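New white table, and a cable amnesty, at the Ferrand building

7 April 2026

If you've been up to the workshop on the second floor of the Ferrand building lately, you'll have noticed we finally have a decent table. It's white, it's big, and it doesn't rock when you lean on it! I've been writing these Urncombe updates long enough to remember the old one, which had a beer mat folded under one leg and a burn mark shaped a bit like Ohio.

The money came out of the October open house, and the table cost $1395 delivered. Getting it up the stairs was another matter. The building went up in 1896 and the landing was clearly designed for people carrying hats. The top had to be turned on its side and walked around the corner an inch at a time, with a lot of "stop, stop, okay, go."

Anyway, a white top shows everything, and what it shows most is cable ends. Red ones, black ones, little ground wires with a ring on the end, plugs that belong to who knows what. On the old brown table they just sort of blended in. Now every stray clip jumps out at you from the doorway (I'm as guilty as anybody, by the way).

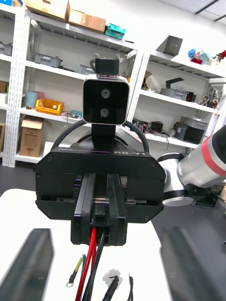 What should I do with a loose cable if I don't know what it belongs to?
Put it in the gray tub by the door with a tag saying where you found it. Cables stay in the tub for 90 days, and after that they go into the shared spares drawer.

The tags are on a string next to the tub, and there's a pen tied to it now, after the last three walked off. Please write something more useful than "table." If it was hanging off the left side near the window, say so, and if one end is still plugged into something, leave it where it is and hang a tag on it instead. We had a bit of a scare in the winter when a helpful person coiled up a lead that was very much in use.

We're also trying out Trirna, the tagging system the folks at Testum downstairs use for their own stockroom. It's just numbered sleeves that snap over each end of a cable, plus a notebook where you write down what the number means. I was skeptical, I'll admit, and then I did my own soldering corner one evening and found two power supplies I'd been blaming other people for losing. Testum gave us a starter bag of 30 sleeves for nothing, so thank you to them!

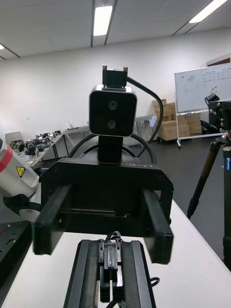 They won't go very far, so the plan is to sleeve the long runs first and worry about the short stuff later. Anything that drops over the edge of the table toward the floor counts as a long run, in my book, and so does anything you could catch a foot in. If you run out of sleeves, masking tape is fine for now. Just don't stick it straight onto the white top, please. It lifts okay the same day but leaves a gummy line if it sits.

A couple of other bits while I'm here. The surface wipes down with plain water and a drop of dish soap, and the cloths are under the sink. No solvents on it until we've tested a patch somewhere out of sight. And if you're cutting or drilling, use the old bench in the back, which is ugly already and won't mind.

The old table, Ohio and all, is still in the hallway if anyone wants it. It's free, but you have to get it down the stairs yourself.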